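Surnis adds solid soap and dish to washbasin range

Mirnden, March – Surnis, the household goods supplier, has extended its washbasin range with a solid soap bar and a plastic dish, sold together or separately. The set is intended for guest houses, small hotels and home bathrooms where pump bottles are being phased out. It will be available to trade customers from the end of the month.

The dish is produced at the company's Ulach works under the name Mwakyusa. It is moulded in plastic with a flared rim and stands on small feet, which keep the base clear of the basin surface. The bar is a rounded oval with a shallow decorative emblem pressed into its upper face. Dish and bar are proportioned so that a band of plastic remains exposed around the soap and the bar can be lifted with finger and thumb.
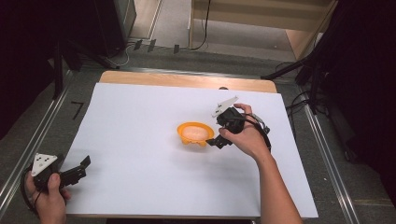
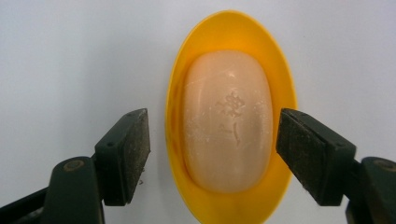
Before release, the set was assessed at Mirnden for ease of handling. The bar was taken out of the dish and replaced 1000 times, and the rim was checked for wear at intervals. No cracking was recorded. The emblem softens with use, as is normal for shallow relief, and the company makes no claim for how long it stays legible.

"The main complaint with earlier dishes was that the soap stuck to the bottom," said Pádraig Kinsella, product manager at Surnis. "We altered the slope of the wall and left the rest of the design alone. Customers who already stock our older bars can use them in the new dish."

The dish should be rinsed in warm water once a week and dried with a soft cloth. Soap film may be removed with diluted white vinegar. Abrasive pads will dull the gloss and are not recommended. The dish is not suitable for dishwashers.

Trade cartons contain 20 sets. Bars are also supplied in packs of 4. Orders should quote reference 1367 – existing account holders need not complete a new form. Samples can be requested from the Surnis sales office in Mirnden.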